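Skekau perception and grasp planner - pre-release inspection checklist
Release candidate 6, station Bedus
Completed in January, comments by the reviewer in line

1. Configuration and startup

1.1 Parameter file matches the signed copy in the repository. PASS
1.2 Planner refuses to start with a missing calibration file. PASS
Comment: The error text still names the old path. Fix before the next candidate.
1.3 Watchdog trips when the control loop stalls for more than 200 ms. PASS
1.4 Log level returns to normal after a debug session. FAIL
Comment: Debug level persisted through a restart and filled the log partition overnight. Ticket open against Arus.

2. Motion limits

2.1 Joint velocity caps applied in both planner and controller. PASS
2.2 Keep-out volumes loaded before the first plan request. PASS
Comment: Load order is correct but not enforced. A slow disk could reverse it. Add a blocking check.
2.3 Stop command honored during replanning. PASS
2.4 Gripper force limit survives a driver reconnect. CONDITIONAL
Comment: The limit is restored, but only after the first status message. Until then the driver uses its own default - acceptable on the bench, not in the cell.

3. Replay against recorded data

3.1 Full replay set of 1,611 clips completes without a crash. PASS
3.2 No plan issued when the depth estimate is flagged invalid. FAIL
Comment: Plans were issued in 2 clips. Both have a container with a low, reflective floor. The validity flag was set by the depth node and dropped in the Sutcliffe message bridge. Release is blocked on this item.
3.3 Timestamps increase monotonically in every clip. PASS

4. Segmentation and free space

4.1 Container rim and container floor labeled as separate surfaces.
4.2 Transparent objects included in the collision map.
4.3 Patterned cloth not split into false objects.
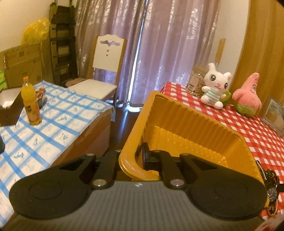

Free-space errors in this section come mostly from the surface classifier, and the thresholds were left at their defaults for the inspection. Item 4.1 is marked CONDITIONAL: the empty yellow tray has a glossy bottom with diagonal reflections, and any mask that follows those highlights instead of the raised bumps must be rejected by hand. For 4.2, check the clear bottle by its neck as well as its label, and confirm that the large jar by the curtain is closed as one volume. For 4.3, the blue-and-white cloth and the red gingham should each come back as a single support surface, with the sprig drawings ignored.

4.4 Gripper's own links masked out of the obstacle map. PASS
Comment: Mask margin may be reduced once the link model is updated.

5. Disposition

Not released. Repeat 1.4, 2.4, 3.2 and 4.1 on the next candidate. Items 4.2 and 4.3 stay open until the label review is complete.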